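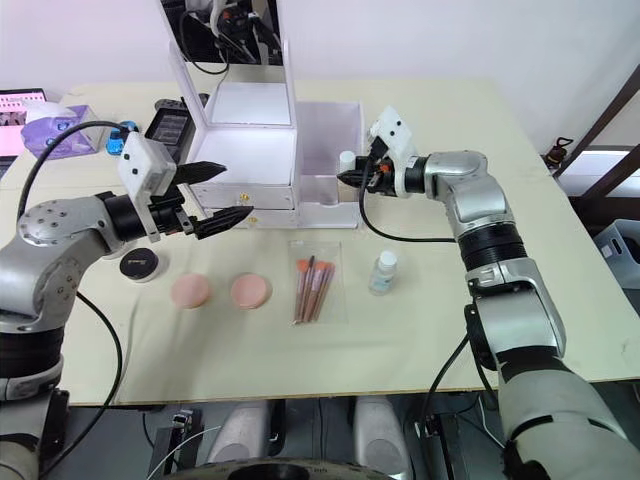 Pale cloth, cream table, white drawer unit.

**1/** Thread on paper. I've been sorting my aunt's papers since December and have opinions on what to keep and what to shred. US readers, check your own state's rules for anything to do with estates.

**2/** Start with a flat surface and a cloth over it. Old staples scratch. Don't start with the photos or you will still be on the photos at 11 at night.

**3/** First pass is envelopes only. Open everything, flatten it, throw out the envelope unless the postmark matters to you. My aunt kept every envelope. That alone was two trash bags.

**4/** Utility bills: I kept the last year and shredded the rest. The exception is anything showing work done on the house. New boiler, rewiring, roof. A buyer may ask.

**5/** Appliance manuals can go. She had one for a Brimby toaster that left the house before I was in high school.

**6/** Warranty cards too, once they've expired. I did find a live one for the Mulcahy water heater, good for 2 more years, so read the dates.

**7/** Tax returns I kept, all of them, in one box. Probably more than I need. Jarlath Moynihan did her taxes for years and told me to hold on to them until the estate is closed, so that's what I'm doing.

**8/** Bank statements were the slow part. She had an account I'd never heard of with $300 in it. It took a phone call, a form, another phone call and a second copy of the same form.

**9/** Letters. I didn't read them all. I sorted by handwriting first, which goes faster than you'd think, and then by date inside each pile. Undated ones go at the back.

**10/** The biggest pile was from Ottilie Reisinger, who shared an apartment with her in their twenties. I wrote and asked if she wanted them back. She did. They went out in a padded box, tracked.

**11/** Recipes: the handwritten ones stay. Clippings I checked against what she really cooked. If the page was clean, it went.

**12/** For scanning I used a Drusard sheet-feed scanner I got secondhand. Fine with bills. Bad with anything folded in four. Thin airmail paper I did by hand on the flatbed at the library.

**13/** Total so far is 2,000 pages scanned. I named files year first, then sender, then subject. If you name them by subject first you can't find anything later.

**14/** Several people asked about folders. Plain manila, pencil on the tab. I tried plastic sleeves and the older typed pages stuck to them.

**15/** Shredding: my home shredder overheats after a few minutes, so I took the bulk of it to the office supply store and paid by the pound. Take the binder clips off before you leave the house.

**16/** Still to do: one box of church bulletins, and a folder marked "Senan" that I think belongs to my cousin. I've texted him.

**17/** Replies are open if you know how to get old tape residue off newsprint. I've tried an eraser and it took the ink too.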